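3.2 Demonstration Collection

All demonstrations were gathered on the Hevard bench, a two-arm station with a fixed set of kitchen objects. The operator drives both arms at once through a pair of leader handles and sees the workspace only through the head camera, so that the operator and the policy work from the same view. Each episode starts from a rest pose and ends when the operator presses a foot switch. Episodes in which an arm faulted were discarded before labeling.

We recorded 132 episodes for the Sisow task set. Of these, 101 passed review and were used for training. The remainder were rejected for dropped objects, long pauses, or a mismatch between the spoken instruction and the object that was moved. A second set of 86 episodes was recorded in August at the Fatumbridge site with the same procedure and was held out for evaluation.

Large fixtures were left in place within a session and shifted between sessions. Small objects were moved by hand before every episode. Operators were told to vary the approach direction and to choose freely which arm made the first contact. We did not script the motion of the idle arm. Early trials with the idle arm parked outside the view gave a policy that stalled whenever both grippers were visible, and we dropped that practice.

Images and joint states were logged on a shared clock and resampled to a common rate using the Mai logger. Gripper commands were stored as continuous widths. Segments with no commanded motion for more than 2 seconds were trimmed at the start and end of an episode but kept in the middle, where they often precede a regrasp. Figure 4 gives a head camera view of the workspace. 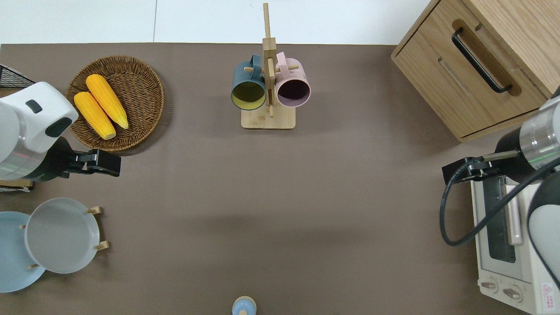
Figure 4. Head camera view with both grippers over the table. The basket near the left gripper holds two ears of corn; a toaster oven is at right.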